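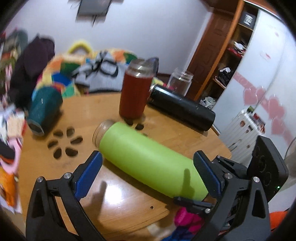
Prasert Pongsiri disagrees with the score given to Seren in the last comparison, and writes that the night audit alone should have put it ahead of Gramar for any hotel under 15 rooms. I have since run the current version at a 13-room guesthouse through the low season.

The night audit is good. It closes in four minutes, and no-shows post to the right ledger without manual correction. Rate changes reach the booking channels in about a minute - Gramar needed a forced sync for the same job.

Group bookings are weaker. Splitting one deposit across several rooms means opening each folio in turn, and the tax line has to be re-entered every time. The guest history export stops at 1,000 records and gives no warning.

Support answered by email only, usually before noon. The score goes up by half a point. The export limit was still there in January.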